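Robot club, week whatever it is now

Quick one tonight because I've got a lab report due and I've not started it. But I said I'd keep this going all term so.

Where we are: the arm task for the Domlow cup is bottles and balls. Tennis balls go in the tub, bottles go in the rack standing up, points for each, points off if you knock anything on the floor. You get the arm the organisers say you get (same model for everybody) and you write everything else. Our team is called Piritz. Don't ask, it was on a whiteboard when we moved in and it stuck.

Balls we can do. I want that written down somewhere in case the whole thing falls apart by September. Balls are nice. They're the same from every side, they're bright, they squash a bit when you get it slightly wrong and forgive you. We had the ball detection going in the second session and I don't think anyone's touched the code since, apart from the bit where somebody renamed all the variables and we had to put them back.

Bottles are horrible. Clear plastic, on a shiny table. The camera finds the label and then sort of guesses the rest. So what we do at the moment is find the label, draw a line through it the long way, and assume the cap is at one end. Which end? Good question. Currently it's a coin toss with extra steps. If it picks the wrong end the bottle goes in the rack upside down and that's zero points, same as not bothering.

We've got a 500 line file called grasp_new and another one called grasp_new_2 and they do not agree about which way round the wrist is. Tonight was supposed to be merging them. It was not merging them. It was mostly cable.

The cable thing: it has to have enough slack for the wrist to turn all the way, so there's a great big loop of it, and the loop goes wherever it likes. Last session it hooked a ball. Tonight we tried clipping it further back and then the wrist couldn't turn, so we unclipped it. Tried again with less clip. Ran the bottle approach over and over with the balls left out on the table, on the grounds that they'll be there on the day.
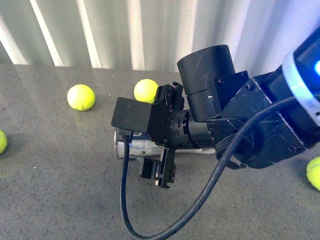 You're coming in too low, Oláh reckoned, and you'll always be fighting the cable if you come in low, go up first and drop straight down on the label. Which is annoying, as that was the plan in the first week and we binned it for being slow. The reply to that was that slow and six points beats fast and none. Fair. I've put it back on the list.

So the new order of things is: go up high, turn the wrist up there where there's nothing to catch, come down, close. Close gently. The fingers will crush an empty bottle no problem if you let them and then the label isn't where you thought it was and you get to start agian. We had the closing number at 295 for ages and it's now 149 and that seems to hold a bottle without folding it. No idea what the units are. Nobody on the team will own up to having picked 295 in the first place.

Other stuff, in no order:

- we need a proper rack, the practice one is a shoebox with holes in and it's gone soft
- the lights in the new room are much better than the old room, less glare, so the label finding is better too, but that's no help if the Pedmont hall has strip lights, someone needs to go and look
- the emergency stop gets pressed by elbows. Mine, twice
- log files are filling up the laptop. Delete yours please
- if you change the home position TELL PEOPLE

That last one cost us half an hour. Arm went off to the side like it had somewhere to be, everyone blamed the new code, it was the home position.

I had a go at the cap problem on the bus home. The cap end is narrower, so if you've got any kind of outline at all you could compare the width at both ends and pick the thin one. The trouble is getting the outline when the thing is see-through. But the shadow has an outline! Might be able to use the shadow. Might be rubbish. I'll try it on the saved pictures before I waste arm time on it.

Also thinking we should just practise with the bottle at funny angles more. We always put it down the same way without meaning to and then it works and we feel clever. Someone at the cup is going to put it down pointing straight at us and we'll have nothing.

Jobs for next time then. Merge the two files, properly, with both halves of the team in the room. High approach back in. Cable clip, attempt four. I'll bring tape, the decent stuff, and whoever has the small hex keys please bring them back, we've had a loose screw on the practice stand for ages and I've been doing it up with a fingernail.

Right, lab report. Its due at nine.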